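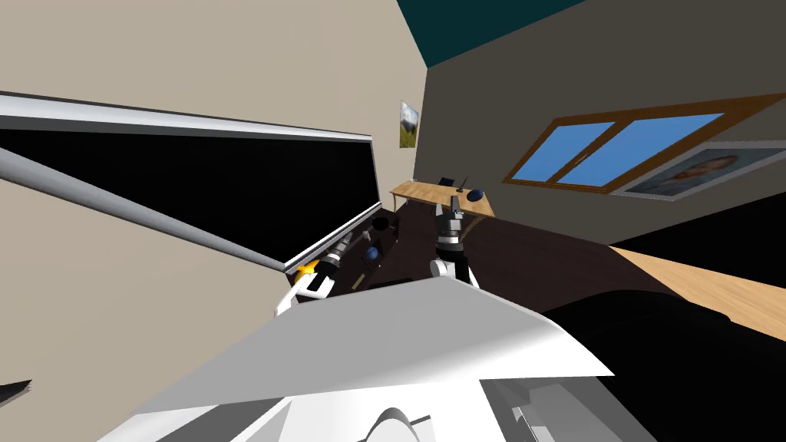 How long does it take to drive from Rulville to Akier? On paper, 70 minutes. In my experience, one long podcast, a servo pie and a fair bit of staring at the back of a caravan.

I've been doing the trip since May, when work moved me to the Akier office three days a week and called it flexibility. The first stretch is lovely. You get river gums, a paddock of alpacas and a speed limit of 100 that everyone treats as an opening offer. Then you hit the Fashola turnoff and the roadworks, which have been going long enough to deserve their own postcode.

The sign there says to expect minor delays. I have eaten an entire mandarin, peel management included, during one of these minor delays.

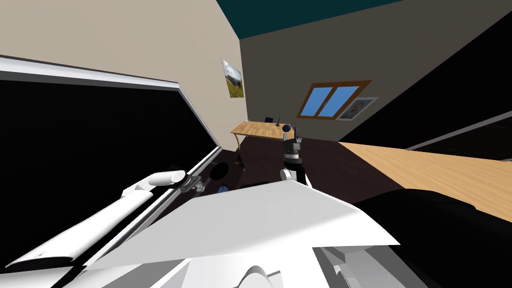 A reader in Ulesard wrote in after my last grumble to say I should take the back road past the silos, as it's quieter and the bakery does a decent vanilla slice. I tried it. The slice was excellent – the road was mostly corrugations, and my glovebox now opens by itself.

I'll be back on the highway next week, behind the caravan. The odometer rolled over 142 more kilometres today, and the mandarins are on the passenger seat.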